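Sovby countertop compost bin: nine months in

I bought the Sovby bin in October, when our council stopped taking food waste in the garden bin. It replaced an ice cream tub with a lid that didn't fit. Two of us cook most evenings and my sister Danica is here for part of the week, so it gets a fair amount of use.

The bin is a steel bucket with a plastic inner pail and a filter in the lid. It takes up less room than our kettle and toaster side by side. The lid lifts off completely. I would have liked a hinge, as I usually have a chopping board in one hand, but I've got used to putting the lid on the hob.

Smell was my main worry. With the filter fresh there is none unless you put your face over it. Onion skins, tea bags, potato peelings and the ends of carrots all go in, and I empty it every third day. In warm weather that becomes every second day. Fish skin beats the filter overnight, so I wrap it and keep it in the freezer until I go down to the heap.
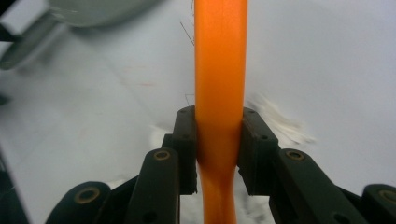
Root vegetables from the allotment bring a lot of soil with them. It collects in the groove at the bottom of the inner pail and sets hard if you leave it. A bottle brush gets it out. The pail is meant to be dishwasher safe and ours has been through once a week without warping, though the handle clips have gone slightly cloudy.

The filters are the weak point. Sovby says they last up to 9 weeks. Mine have lasted about six before the lid starts to smell when you lift it. They are sold in pairs, and I've found the Alipour ones fit just as well if you trim the edge with scissors. They cost less and I can't tell the difference in use.

Fruit flies got in during August. The lid sits on the rim with no seal, and there is a small gap where the handle joins. A strip of draught tape along that side stopped most of them. My neighbour Abbas Farahani has the Uvov bin, which does have a rubber seal, and he had no flies at all. His is harder to clean, and the seal traps bits of rice.
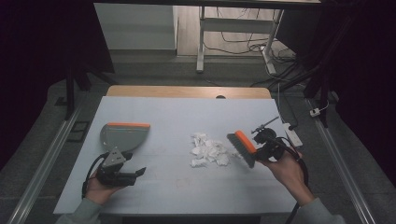 Paper goes in as well. A heap made of kitchen scraps alone turns to sludge, and torn-up packing paper or the inside of an egg box soaks up the wet. I put a handful in the bottom of the pail after each wash. It also means the contents drop out in one lump at the other end. I tried the compostable liners for a month and stopped, as they split when lifted and take far longer to rot than the box claims.

The steel outside marks easily. Ours has a dent from being knocked off the back step, and the lid still fits. Fingerprints wipe off with a damp cloth.

I'd buy it again at the sale price, but I wouldn't pay full price with the filters on top. If flies are a regular problem in your kitchen, look at the Uvov first.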